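Cazadores de viento: una temporada entre borrascas en Brirnanstead

A las cinco de la mañana el barómetro de la cocina ya había caído tanto que Wumpini Appiah dejó el café a medias y salió corriendo al jardín. Quería oír el viento. No medirlo (para eso tiene una estación entera en el tejado), sino oírlo, porque dice que una borrasca atlántica suena distinta cuando viene cargada de verdad – más grave, como un camión que no termina de pasar.

Septiembre es su mes favorito, y después de unos cuantos días en la costa entiendo perfectamente por qué. El mar todavía guarda el calor del verano, el aire frío empieza a bajar del norte y entre los dos montan un espectáculo formidable. Este año fueron tres borrascas seguidas, y la última, que en el pueblo bautizaron Pivia, dejó una racha de 79 kilómetros por hora en el muelle de Werkdale. No es un récord, ni mucho menos, pero verla llegar fue una maravilla.
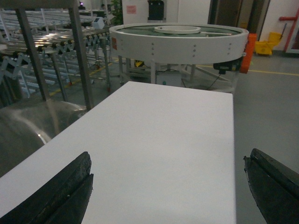
Una gran mesa circular blanca con la superficie verde oscura.

Lo bonito de una borrasca es que se anuncia si uno sabe mirar. Primero aparecen los cirros, esos hilos finísimos que parecen peinados a mano. Luego el cielo se vuelve lechoso, el sol pierde el contorno y a veces se forma un halo precioso a su alrededor. Cuando llega la lluvia, el viento ya lleva horas girando, y al paso del frente frío pega un salto hacia el noroeste que se nota hasta en la cara. ¡Hasta las gaviotas se recolocan!

Appiah lleva un cuaderno para todo eso. Apunta la presión cada hora, el tipo de nube, la dirección del viento y una columna que llama «sensaciones», donde caben cosas como «huele a alga» o «la puerta silba». Me dejó leer las páginas de Pivia y son una delicia: cinco hojas apretadas, con la letra cada vez más torcida según avanza la noche. 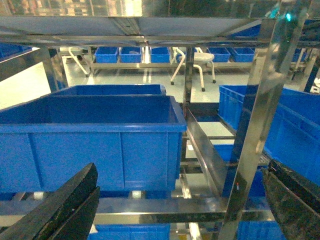
Los modelos, claro, ayudan muchísimo. La víspera casi todos coincidían en la trayectoria, aunque discrepaban en la hora, y en la sala de observación de Osei, un cuartito con vistas al faro, se discutía con verdadera pasión si el frente entraría antes o después de la pleamar. Importaba, y mucho: con la marea alta y el viento de mar, el agua salta el paseo. Entró después. Desde la ventana vimos romper las olas contra la escollera sin que pasaran de la barandilla, y alguien sacó un bizcocho para celebrarlo.
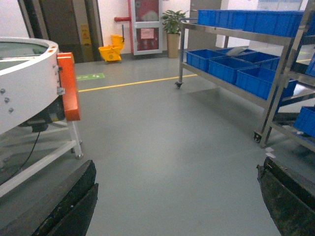 Suelo gris y, a la izquierda, una máquina blanca con un soporte naranja.

A la mañana siguiente el aire estaba tan limpio que se distinguían las islas una por una. Caminamos hasta el final de la playa, entre montones de algas y cúmulos pequeños que cruzaban a toda prisa, y Appiah iba señalando los chubascos en el horizonte – cortinas oblicuas, grises, con un trozo de arcoíris pegado a la que teníamos más cerca. La presión subía deprisa. En el mapa, al oeste, ya se insinuaba otra ondulación, y ella había empezado una página nueva.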